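4.2 Do shared kitchens change what people eat?

The claim that a shared kitchen improves the diet of the people who use it has been repeated so often that few authors now trouble to support it. Awwad is usually cited as the source. Awwad's survey, though, asked residents whether they felt they ate better, and it asked them in January, when a good many people have just promised themselves that they will. We do not think a feeling reported in that month can carry the weight later placed on it.

Our own returns come from two housing schemes, Wiltov and Trusstead. Of the 81 households approached, 80 sent back a food diary. That is a suspiciously good rate, and we suspect that some diaries were filled in at one sitting, the night before collection. Entries for condiments were the weakest part. Ketchup, for instance, was entered as a vegetable in some diaries, as a sauce in others, and in many not at all (Figure 3 shows a bottle on a round tray, near a small bowl). 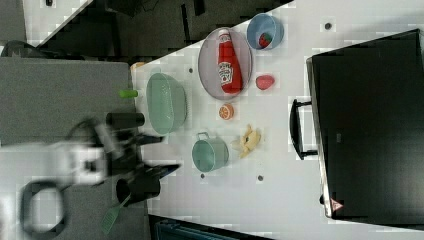
Fruit raises a different difficulty. The diary form, taken over from the Trutero study without change, has a box for "fruit in the home" and none for fruit eaten. A household that buys oranges and throws them away scores as well as one that eats them. Chamoun has defended the box on the grounds that what is bought is mostly eaten. He may be right, but the Trutero data cannot show it, and neither can ours.

We tried to get round this by going back to 40 of the households and asking them to keep their peelings and cores for a week. The results were poor. Several people forgot, and one had a compost heap and saw no point in a second bucket. Among those who did as asked, the link between fruit bought and fruit eaten was weak at Wiltov and rather stronger at Trusstead — a gap for which we have no explanation that we would care to defend.
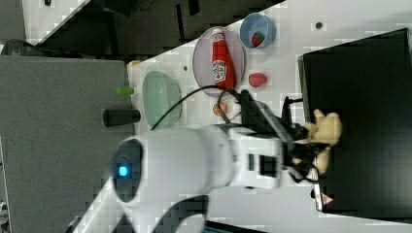

Page last changed: 23 July 2022

4.3 The problem of who cooks

Even if diets did differ between shared and private kitchens, it would not follow that the kitchen was the cause. People who like cooking may simply be more willing to move into a scheme where they must do it in company. Awwad mentions this in a footnote and then drops it. Neither scheme gave out its places by lot, so we cannot rule it out either, and the adjustments for age and income used in earlier work do not touch it. A taste for cooking is not a matter of income.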